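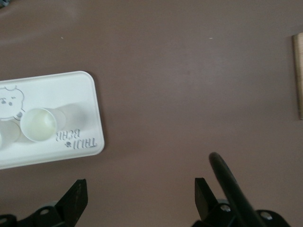

Tarnberg tabletop rules

The Tarnberg tabletop rules are a voluntary code of practice for testing robot arms that pick up light household objects such as cups, trays and blocks. They were drafted by Dace Vasiliauskas at the Zarstead workshop and are used by a handful of small laboratories. The code has no legal force and does not replace national or international safety standards, although some suppliers' brochures have implied otherwise.

Contents

The rules ask that every trial begin from a written layout, that the gripper start fully open, and that the view from the wrist be recorded along with the result. Objects lying on their sides are to be scored apart from upright ones. A paper cup that is visibly crushed counts as a failed grasp even if it reaches its target. A claim of reliability needs at least 500 trials, with no more than 40 taken from any one layout.

Cables near the wrist must be checked through the arm's full range of movement before the first trial of the day. The code does not say how, and leaves the choice of speed to the operator.

Reception

Evidence that the rules improve anything is thin. The figure most often quoted in their favour comes from a single series of 764 trials at Stuvthorpe, run by people who had helped to write the second draft. No comparison was made with a laboratory working without the code.

Dalia Pētersons, a long-standing critic, has argued that the minimum number of trials was picked for its roundness and that "a written layout is only as good as the person who put the cups down". She also objects to the scoring of crushed cups, which depends on one observer's eye. Supporters reply that a weak shared rule is easier to correct than private habits — a fair point, though few corrections have followed.

Revisions

The third draft, dated 10/06/2025, cut the text to 108 clauses and dropped a section on lighting. A proposal from Sepp, a maker of gripper parts, to allow self-certification was put off until September.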